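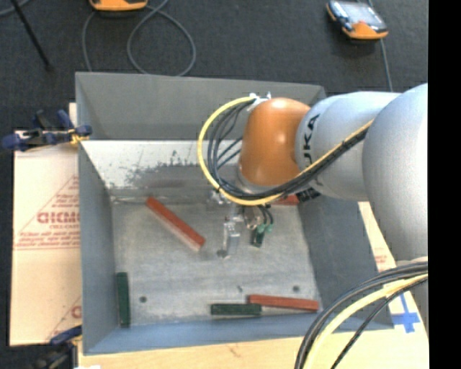 The bin on the workshop bench, with the arm reaching in over the red and green blocks.

Review: Sastham two-finger gripper kit, after a season in a shared workshop

Posted 29/04/2020

We share an arm at the workshop in Ustitz. It came to us second-hand with its controller and no gripper, so part of the plan from the start was to find one we could afford and fit ourselves. The job we set was bin picking: mixed blocks in a metal bin, taken out one at a time and put down somewhere else. I have been running the Sastham kit on it since March and this is what I think of it.

What you get

The kit comes as a body, two sets of fingers, an adaptor plate, a bag of screws and a printed manual of 80 pages. Hoses and push fittings are included. A valve is not, and neither is any cable management. I paid 2,233 for the kit. With the valve, a regulator and a longer air line the total came to 2,622, and you should budget for that before ordering.

Fitting

The adaptor plate went straight on. The manual has you fit the plate, then the body, then the fingers. I would put the fingers on first, at the bench, where you can get a hex key in properly. Allow an evening if you have done this sort of thing before.

The hoses are supplied too long. I cut mine once and could have cut them again. Routing is the weak part of the whole kit. There are no clips on the body, and everything has to share the space round the wrist with the arm's own cables. We have a thick yellow cable and a bundle of black ones looping out past the wrist as it is, so anything extra down there needs thinking about. Drive the arm slowly through its full range before you tie anything down.

Picking

The blocks are simple bars, red and green. On the open floor of the bin the gripper does well. I ran a set of 100 picks with the blocks dropped in by hand, and the failures were nearly all at the edges. A block lying lengthwise against a side wall leaves very little room for a finger to get down next to it. The same goes for two blocks touching end to end, where it is easy to nudge one while closing on the other.

The narrow fingers help with this and I would use them from the start. The wide ones grip better on heavy parts but were too bulky for our bin. Ours has a sloping panel at the back, and the wide fingers made me nervous near it.

Grip force is set by the regulator. There is no feedback on whether anything has been caught, so you need your own check. I use a second look from the fixed camera after each lift, and it slows things down.

Things worth doing

Clamp the bin. I tried it without clamps for one session and it crept along the bench each time a finger touched a wall. We have clamps on the left side now and I no longer have to redo the positions.

Mark the bench as well. Tape is fine.

Against the Bono

The other gripper we looked at was the Bono. A member of the workshop had one on loan, so I had a few hours with it. It is lighter, it has proper clips for the hoses, and the manual is better written. It also opens less far, and with our blocks lying at odd angles I wanted the extra width. If your parts are small and always presented the same way, I would choose the Bono.

Spares

I bought from Nanayakkara, who had the kit in stock and answered a question on thread sizes the same day. Spare finger pads are sold in pairs. One of my pads split at a corner and the replacement fitted without trouble - keep the old screws, as the new pads come without any.

Verdict

A solid gripper with poor cable routing and an incomplete parts list. I am keeping it. Four out of five for the gripper, two out of five for what comes in the box with it.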